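Back from Bultcombe, laundry still in the hall, typing this before dinner. Question I keep getting: can a robot do chores yet? Short answer, sort of. Long answer, depends what you call a chore.

Bin picking is the one I care about. Toys, tools, soft stuff, all dumped in together, arm has to get them out. My kid's floor, basically. Calik quotes 1000 picks before they call a gripper tested, fine, but picks of what? Blocks are easy. Fabric is awful. Shiny clear things, also awful, the camera just gets confused.

I do a mixed bin in more than 40 seconds when I'm lazy. Ardeleanu had theirs at 6 minutes in August and were pretty pleased with it. They should be! Two years ago it would of been a no.

Shop floor sooner then the house, that's my bet. Same table, same light, bins clamped down so they dont wander. Nobody clamps down a playroom. Bresodska say 2 years for homes. I say longer. Anyway, socks to fold.

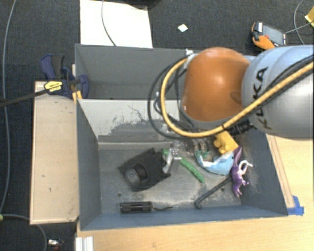
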